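Lernmont 室内用语语料库 数据说明

版本与维护

本数据说明适用于 Lernmont 室内用语语料库第二版，发布日期为 2024-08-18。语料库由 Teteo 语言资源中心编制并维护，主编为 Ysaline Huet，术语审校由 Peadar Mac an tSaoi 负责。第一版中的条目编号在本版中继续有效，已撤销的编号不再分配给新条目。

内容概述

本语料库收录中文书面材料中描述住宅及公共建筑室内空间的词语和例句，供词典编纂、术语对照和语言教学研究使用。全库共有词条 1,157 个，其中 785 个附有完整例句，另有 377 个条目提供法语对应词。全部条目按主题归入 19 个类别，包括墙体、地面、门窗、采光、通道、楼梯及固定陈设等。

数据来源

例句取自装修合同、房屋验收记录、物业通知和建筑类普及读物。合同与验收记录由合作机构 Mansour 档案室提供，移交前已删去当事人姓名、地址及金额。普及读物部分仅摘录单句，不收录连续段落。来源类型记入“来源”字段，原始文件不随语料库分发。

字段说明

编号：由类别代码与顺序号组成，全库唯一。
词目：以规范汉字书写，异体写法另列于“异形”字段。
读音：采用汉语拼音，标声调，轻声不标。
释义：限一句，不使用词目本身作解释。
例句：保留原文标点；明显的错别字已改正，并在“备注”字段中注明。
法语对应词：由 Jérémie Aubert 编写。一词多译时，以分号隔开，常用者居前。
地域：仅在用法有明确地域限制时填写，其余留空。

标注流程

每一条目由两名标注人员分别处理，意见不一致时提交术语审校裁定。方位类词语（如“里间”“外间”“过道口”）的释义容易因说话人所处位置不同而产生分歧，标注时一律以例句中的叙述位置为准。叙述位置无法判断的，在“备注”字段中写明“位置不定”，不作推测。

“门框”与“门套”两词在来源材料中常有混用。本版保留原文用字，并在释义中互设参见。“踢脚线”“踢脚板”“地脚线”作为三个词目分别收录，以“踢脚线”为主条。

类别样图

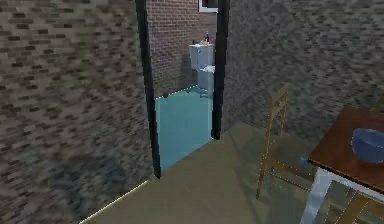
图 1　“门窗”类样图：由暗处房间经门口通向另一房间，左侧为砖纹墙面。计算机渲染图。

已知局限

来源材料以合同和验收记录为主，口语用法收录不足。南方方言中的室内用语仅有零星条目，不宜据此作地域分布统计。法语对应词未区分各法语地区的用法差异。楼梯类条目的例句数量偏少，拟在下一版中补充。

使用许可

本语料库可免费用于教学与非商业研究。用于商业出版物的，须事先取得 Teteo 语言资源中心的书面同意。使用者可以增补条目，但再次分发时应更改名称，并注明与本版的差异。

引用格式

Huet, Y.、Aubert, J.、Mac an tSaoi, P.：《Lernmont 室内用语语料库》，第二版，Teteo 语言资源中心。

勘误与联系

勘误意见请注明条目编号和所用版本，提交至中心编辑部，由 Aurélien Gilbert 统一登记。经核实的勘误每年 2 月汇总公布，并入下一次修订。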